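Fruit basket

A fruit basket is an open container used to hold, carry or display whole fruit. The term covers both the empty vessel and the filled arrangement given as a gift. Most household examples are woven from plant fiber, although wire, ceramic and molded types are also sold under the name.

Construction

A woven basket consists of a base, side walls, a rim and, in many cases, a handle. The base is made by crossing a set of stiff rods, called stakes, and binding them at the center. The stakes are then bent upward and thinner strands, called weavers, are passed in front of and behind them in alternating rows. The rim is finished by folding the stake ends down into the weave or by lashing a separate hoop over them.

Wicker is the general name for this type of work and does not refer to a single plant. Willow, rattan, reed and split bamboo are the most common materials. Willow is usually soaked before weaving so that it bends without cracking.

Handles

Handles are fixed or hinged. A fixed arched handle, also called a bow handle, runs from one side of the rim to the other and is anchored by pushing its ends down through the side weave. A tall arch leaves room for fruit stacked above the rim but limits the size of items that can be put in from directly overhead. Large pieces are normally loaded from the open sides.

Handles on gift baskets are often wrapped in ribbon, lace or other fabric. The wrap covers the joints and gives a softer grip. It is held with glue, thread, wire or tape.

Loading and arrangement

Firm, heavy fruit is placed at the bottom and soft fruit on top. Round fruit is set against the inner wall, where the rim keeps it from rolling out. Bananas are laid last, with the curve following the shape of the basket or bridging the fruit below. Shallow baskets hold a single layer, and any fruit that does not fit is left beside them or kept in a second container.

Capacity is limited more by bruising than by volume. Peaches and ripe mangoes mark easily under the weight of other fruit and should not be stacked more than one layer deep. 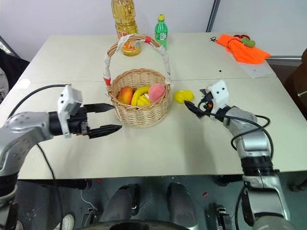

Round wicker basket with an arched handle wrapped in white lacy fabric, holding a banana and other fruit. A lumpy yellow fruit lies on the table to the right.

Storage

The gaps in a woven wall allow air to move around the fruit and slow the buildup of moisture. Bananas, peaches and mangoes give off ethylene gas as they ripen, which speeds the ripening of fruit stored with them. Fruit intended to last several days is kept apart from ripe bananas.

Care

Loose dirt is removed with a dry brush. Juice stains are wiped with a damp cloth, and the basket is dried away from direct heat. Fabric wraps that cannot be removed are spot cleaned. Wicker that becomes brittle may be misted lightly with water, but long soaking can loosen the weave and distort the base.

See also: Basket weaving; Bow handle; Gift basket; Wicker

This page was last edited on June 15, 2019.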